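Setting Up the Stivico Hand-Held Gripper Kit for a First Recording Session

Updated 27th May for kit revision 2

The Stivico kit consists of a hand-held gripper with a camera, a charging dock, a head camera strap, a printed marker board and a license for the Zadusero recording software. It is sold to teams that want grasping demonstrations without tying up a robot arm. The procedure covers unpacking, calibration and the first set of grasps. Allow 60 minutes for the first run. Later sessions need much less.

Before you start

Charge the gripper fully. The battery indicator on the dock turns solid green when charging is complete. Install Zadusero on the host computer and enter the license key printed inside the lid of the case. The software needs a wired network connection on first launch; after that it runs offline.

Check the firmware version under Settings, then Device. Units shipped before February need the update, and calibration will fail without it.

Step 1. Fit the finger pads

Two sets are supplied, flat and curved. Use the curved pads for bottles, tubes and anything else with a round cross-section. Press each pad onto its carrier until the clip closes, then pull lightly to check. A half-seated pad will pass the self-test and then shift under load, so the pull check matters.

Step 2. Place the marker board

Stand the board on a table where the gripper camera can see it from the working position. A slight tilt is acceptable. Glare is not – move the board if a ceiling light reflects off the black border. Do not move it again until the session is closed.

Step 3. Calibrate

Select New Calibration and sweep the gripper slowly through the working area, keeping the board in view. Zadusero collects 275 samples and then reports the error. Repeat the sweep if the result is shown in amber or red. Fast sweeps are the usual cause.

Step 4. Record a test grasp

Choose a light, upright object. Open the pads wider than the object, approach level, and close the trigger until the pads make contact on both sides. Grip low on tall cylinders, near the bottom third, and hold for two seconds before moving. Textured coverings such as ribbed knit or tinsel are useful here because they show up slipping in playback.

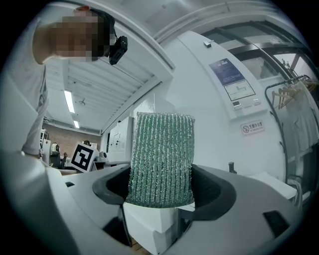 Efe Briggs
Applications Engineer, Stivico

If a second operator view is required, wear the head camera angled down toward the hands. Start the head camera first, then the gripper. Zadusero aligns the two streams from the sync flash at the start of each take.

Step 5. Review and export

Open the take and scrub to the moment of contact. The pad width curve should fall smoothly and level off. A sawtooth shape points to a loose pad; go back to Step 1. Takes are exported in the Mohammadi format by default, and the Lurkico converter is available as a paid add-on.

Storage and limits

The internal card holds roughly 1,000 short takes. The standard license allows 2,000 exports per month, counted per take and not per file. Failed exports are not counted.

Known issues

Shiny fibers can confuse the automatic contact detector. Set the contact frame by hand for these objects.
The wide lens bends straight lines strongly toward the corners. Leave lens correction off during recording and apply it on export.
The trigger spring is stiff on new units. It loosens with use.

Replacement pads are ordered by the pair. Quote the serial number from the dock, as pads for revision 1 do not fit revision 2 carriers.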